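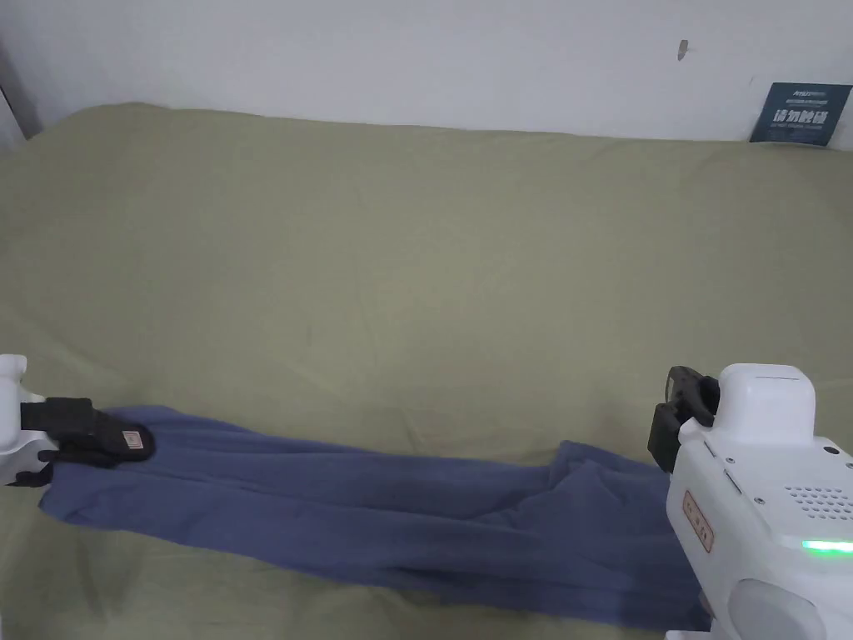

Part 2: Getting your Tutholm ready for its first quilt

Okay, the box is open, the packing foam is all over the floor and you have a sewing machine in front of you. I've set up a lot of these for people in my Rosenthal classes, and the order I do it in isn't quite the order in the leaflet. It saves me going back and redoing the bobbin, so I'm sticking with it.

Before you plug anything in

1. Put the machine on the sturdiest table you own. A folding card table will shake as soon as you get up to speed, and then you'll think something's wrong with the machine when it's really the table (I did this for most of a winter).

2. Leave some room on the left. Quilts are heavy, and if the weight hangs off the side it drags on the needle. A chair pushed up against the table end works fine as a shelf.

3. Slide the extension table on from the left until it clicks. Give it a little wiggle. If it rocks, one of the fold-down legs is still tucked in. There are two, and the back one likes to hide.

4. Set the foot pedal where your heel can rest on the floor. If you sew on bare wood, put a scrap of rug gripper under it or you'll be chasing it across the room!

Caution: Keep the power switch off until you've finished threading. I know, I know, you need the light to see the needle. Use a lamp. Your foot will find that pedal the one time your fingers are in the way.

Winding the bobbin

5. Drop your thread on the pin and press the cap on snugly. The small cap is for small spools. A cone like the 1,000 yard ones from Guvusby won't fit on the pin at all, so stand it in a coffee mug behind the machine and let the thread come up over the back. It looks silly and works beautifully.

6. Take the thread around the little metal disc on top, then poke the end up through the hole in the bobbin.

7. Push the bobbin to the right, hold the thread tail straight up, switch on, and press the pedal gently. After a few turns, stop and snip the tail close.

8. Carry on until it stops by itself, then slide the bobbin back to the left and switch off again. If you forget to slide it back, the needle won't move and you'll spend ten minutes wondering why.

Note: If the bobbin comes out squishy, the thread wasn't all the way under the disc. Pull it off and rewind it. A squishy bobbin will give you loops on the back of the quilt, and you'll blame the tension dial, and then you'll turn the tension dial, and then there are two problems.

Threading the top

9. Raise the presser foot. Please don't skip this one! With the foot down, the tension discs are closed and the thread just sits on the outside of them.

10. Follow the printed arrows down, around and up again, and make sure the thread drops into the take-up lever. Turn the handwheel toward you if you can't see the lever.

11. Thread the needle from front to back and leave yourself a tail as long as your hand.

Now set the walking foot

12. Lower the needle, take off the regular foot and its holder, and fit the walking foot with its fork sitting over the needle screw. It takes a bit of fiddling. My first teacher, Myrtle Greenberg, had us put it on and take it off 5 times in a row before we were allowed to sew, and I still thank her for it.

13. Tighten the screw with the screwdriver from the box. Finger tight will shake loose halfway down a long seam.

14. Choose the straight stitch and set the length a notch longer than you'd use for piecing. You're going through three layers now.

Caution: Don't use the decorative stitches that go sideways with this foot on. The needle can hit the metal and snap.

Test it on a sandwich

15. Cut two squares of leftover cotton and one of batting. Stack them, pin them, and sew a few lines. I use the Tronuto batting (catalog number 165) because it doesn't drift much, but whatever you're putting in the real quilt is what you should test with.

16. Turn it over. Loops on the back mean you should rethread the top — foot up! Bobbin thread showing on the front means the top tension is too tight, so turn the dial down half a number and sew another line.

17. Write your settings on the test square in pen and keep it in the drawer with your spare needles. Mine go back years.

Basting and marking come next, in Part 3. Put a fresh needle in before you start.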